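Chapter 10
Flat Things and What Collects on Them

Every household has a surface that was bought for one purpose and serves another. The dining table becomes a post office. The hall shelf, put up with such care and such a long spirit level, becomes a place where keys go to be lost. Students on this course usually arrive believing that tidying is a matter of cupboards. The first nine chapters have humoured that belief. This one is about tops: tabletops, worktops, desktops and the lid of anything that stays shut long enough.

Dardo Benítez, whose household diaries we met in Chapter 3, kept a list of everything put down on his kitchen worktop over 14 days in June. It ran to 274 entries. Seventeen of them were the same pair of scissors. He had a drawer for the scissors, and wrote with some bitterness that it was a good drawer.

His conclusion was that a surface fills according to how easy it is to reach and how little it objects. A sloping surface objects. So does a rough one, or one with a cat on it. A smooth, level, pale one at hip height raises no objection at all, and will be covered by teatime. 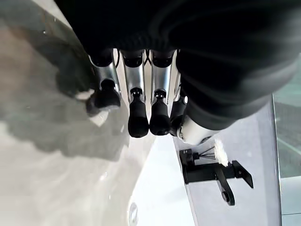 Colour and finish deserve more attention than they tend to get in the shop. Pale gloss is sold as easy to clean, and it is, in the sense that you always know when it needs doing. Smudges show as soon as the light comes in from the side, and a shadow falling across the top can hide a sticky patch until your sleeve finds it. Matt finishes are more discreet. They keep the same smudges and say less about them. In Section 10.2 we compare two worktops from the Sollosia range, one of each finish, in the kitchen of the Halilović family, who were asked to carry on as normal and took us at our word.

Section 10.3 turns to wiping, a subject on which feelings run high. You will need a soft cloth, a bowl of warm water and a desk lamp you can set low. Clear the whole top before you begin. Wiping round the toaster is dealt with in Chapter 12, under Habits.

Before reading on, choose one surface at home and write down what is on it now. Leave it as it is until you reach the exercise at the end of Section 10.1.

Key terms: landing spot, drift, clear edge, resting load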